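About Flistby

Flistby is a small housewares company on Dustwood Road in the town of Arthur. We sell things for storing, hanging and carrying what people use at home every day: mug trees, baskets, plate stands, hooks and picture frames. The business started in 2000 as a repair bench for cane chairs. The basket side grew out of that, and the chairs were dropped a few years later.

What we sell

The catalog has 177 items at present. The oldest line still in it is the mug tree, a round wooden base with an upright pole and pegs set at different heights. The pegs are angled up so that a mug stays put when the tree is moved. We sell it in light and dark wood. Replacement pegs can be ordered one at a time.

Baskets are the largest group. They come round, oval and square, in natural and dyed colors, and the shallow ovals outsell everything else. Customers use them for bread, mail, keys and fruit. Dyed baskets can vary a little from one batch to the next, so please order a matching set all at once.

The Narnska line was added in December and covers wire goods. It includes plate stands, book rests and a small letter rack, all in black.

How we work

Every new item spends five weeks in use in our upstairs room before it goes in the catalog. Mugs go on and off the trees, and baskets get filled and emptied. Anything that wobbles, splinters or marks the tabletop goes back to the maker with notes. Last year we sent back more than we accepted.

Visiting and ordering

The shop is at 482 Dustwood Road, on the ground floor, with parking on the street. Most of the catalog is on display. Larger baskets are kept in the back, so ask at the counter. Orders placed before noon are packed the same day. Returns are accepted for 30 days if the item is unused and the tag is still on. Baskets made to a customer's measurements can't be returned.

Page last updated 2021-05-21 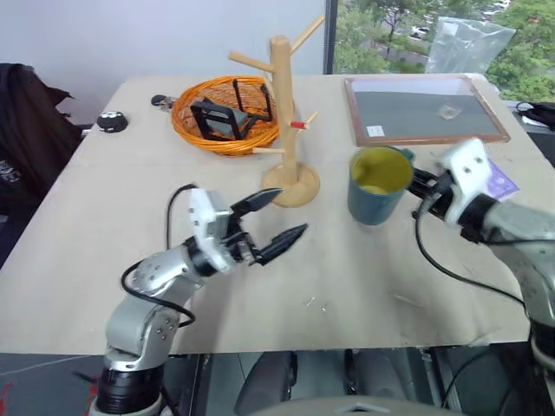 Wooden mug tree and orange wicker basket on the table, with a blue-green mug, yellow inside.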